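Search articles, authors, topics
10 min read

3. Table setup and the put-away task

3.1 Table and cover

All sessions were run at one table in the Rerside room. Light wood top, 130 cm on the long side, bought from Forsberg along with the chairs. The top was covered before each block with a single large sheet of white paper, cut a little smaller than the table so that a band of wood stays visible at the front and sides. We started out with the paper cut flush to the edge and gave that up in the pilot. People leaned on the overhang, the sheet crept toward them, and by the end of a block the tray was no longer where we had put it. With the band of wood showing, a shifted sheet is easy to spot from a chair.

Why white. Two reasons, mostly practical. The objects in the Plorkgate set are dark or strongly colored for the most part, and participants in the pilot asked for fewer reflections than they got off the bare varnish. The second is dirt. Small marks and crumbs show up, so the person setting the table sees them and wipes or changes the sheet. On the bare wood we missed most of it. The cost is that the table never looks really clean, and several participants said so in the comments. We come back to this in 3.4.

For part of the work a piece of white foam was used as the surface instead. Softer, a bit of grip to it, small things don't roll. It sheds though. Flecks get onto anything dark and fuzzy that touches it, and felt-type materials are the worst. Cleaning with a lint roller at the start of the block was enough for our purposes but we would pick a denser foam next time.

3.2 Layout

The layout is kept thin on purpose. A tray at the back, a soft object in the middle, a flat square pad off to one side toward the front. That is the base layout, and the other layouts are made from it by moving one item or swaping the soft object. The tray is black and oval with a raised rim, and it starts empty. Behind the tray goes a T-shaped stand, used as a visual reference for "back of table" so that instructions such as "put it away at the back" mean the same to everyone. Without the stand people disagreed quite a lot about where the back began. Some took it to be the far half, some only the last hand's width.

Tape. Small dark pieces on the left and right of the rim and along the back edge. These are for whoever resets the table: line up the sheet, line up the tray, go. Participants were told to ignore them and as far as we know they did, though a couple asked whether the tape was a boundary. We added a sentence to the instructions after that (Appendix B).

The square pad is a distractor. It's flat and dark gray and does not belong in the tray. It is placed at an angle, never squared up with the table, as a squared-up pad was read as a second target in the pilot and objects ended up on it.

Figure 3 gives the base layout and the surface close up.

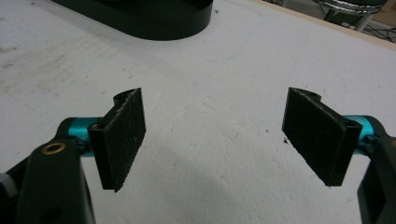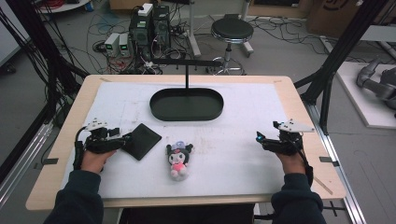
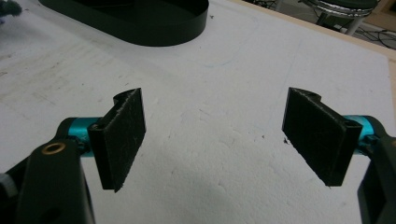

Figure 3. Table and surfaces, Rerside. Middle: base layout, white paper on the wooden table, plush Kuromi toy in the center, empty oval tray and T-shaped stand toward the back, gray pad at an angle. First and last: white surface close up with nothing set down between the two black pads; a few dark specks near the right-hand pad in the last.

3.3 The soft object

The plush went through several candidates. Requirements: small enough to lie in the tray with room to spare, soft, a clear front and back, and something people would recognize as a thing that gets put away at home. Blocks and balls failed on the last point. A bean bag failed on front and back. A plush Kuromi was kept as the base object, black hood with pointed ears, white face, pink body with a bow. The contrast between hood and face means that the front can be told from the other side of the room. It is laid in the middle of the table facing forward at the start of every trial.

Facing matters more than we expected. If the toy was set down facing the tray, people tended to leave it that way, if it faced them they turned it more often before putting it down. We did not plan for this and the effect is not analyzed in this paper, but the start position was fixed from then on and the 78 sessions reported in Section 4 all use the fixed one.

3.4 Reset and cleaning

Reset between trials is tray, toy, pad, in that order, then a look at the tape. Between blocks the sheet is checked. Rule was: change it if torn, creased through the middle, or marked in a place an object has to go. Light smudges elsewhere were let go. There is one in Figure 3 (middle), reddish-brown, to the right of the toy, and under the rule a mark like that stays unless it gets in the way. A stricter rule was tried for a short time and used up paper at a silly rate. The Zondeck roll we ordered in March was meant to last the whole study and didnt.

Debris is handled separately. Specks are brushed off toward the near edge with a dry brush, not wiped, as wiping smears. No cleaning fluid on the foam at all. On paper a barely damp cloth is OK at the wood band only.

Limits of the setup: one table, one room, one tray shape. A round tray or one without a rim would probably change how carefully people set things down. The timings in Section 4 should be read with that in mind, and the tray comparison is left to the follow-up.

Contact | Copyright Plorkgate | Back to top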